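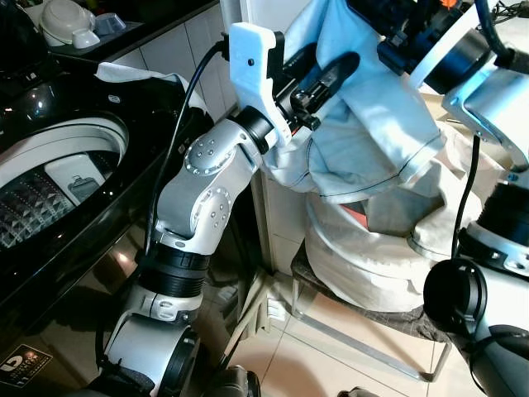
Monday, laundry corner

Purpose: settle a fixed routine for the light garment loads before the Emow cloths are added to the wash list. Last week's entries were too vague to repeat, so times and weights go in this time.

Load 1. Light colors only, 12 pieces, dry weight 3000 g on the floor scale. Top loader, normal program, cold fill. Detergent 200 ml of the diluted stock, poured through the white dispenser insert in the drum, none directly on the fabric. Started 9:40.

Weight out after final spin was higher than I wanted. Repeated the spin by itself and got 266 g off the total. Worth doing for anything with a thick hem or a doubled seam. Not worth it for flat cloths, which came out the same both times within the resolution of the scale.

The light blue piece with the dark hem seam needs its own note. Pick it up by the upper part and let the hem hang before folding. If it goes on the pile in a bunch, the seam sets with a twist and the lower edge will not lie flat afterward. Emmett Doucet had this in his notes for the Mfinanga fabric as well. Same fix: hang, wait, smooth the seam by hand from the middle outward, fold.

White cloths: keep separate from the blue until we have a bleed test. The cloth bag stays on the metal stool by the tiled wall. It was on the floor twice last week and picked up grit.

Folding. Tried the top of the low cabinet under the window as a folding surface. Height is fine for me, a bit low for Emmett. Smooth top, so fabric slides when pulled from one side only. Hold the near edge with the left hand and fold toward the wall.
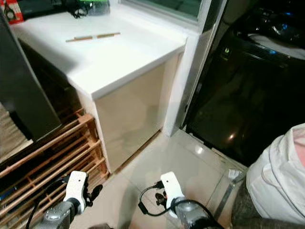 Front edge of the slab is rounded, so do not line a hem up against it. The fold drifts. Use the line of the window sill as the reference and square everything to that. The thin rod needs to come off before folding starts, since a ridge under the cloth transfers to the crease. Red box and the green-lidded container can stay in the far corner. They do not reach the folding area for anything up to shirt size. Cable in that corner should be coiled.

Wiped the counter with plain water, then went over it with a dry cloth. No color on the dry cloth.

Floor: striped mat is fine where it is. Shoe rack next to the cabinet limits where you can stand on that side, so work from the front.

Open items
Bleed test, blue against white, warm and cold.
Neka detergent sample, same 200 ml dose, compare weight out after the second spin.
Ask Emmett for the hang time he used on Mfinanga. His page only says "until it stops dripping."
Zikport labels for the folded stacks, small size. The large ones peel.

Load 2 not run. Out of diluted stock at 11:15. Mix more before the next session and write the ratio on the bottle.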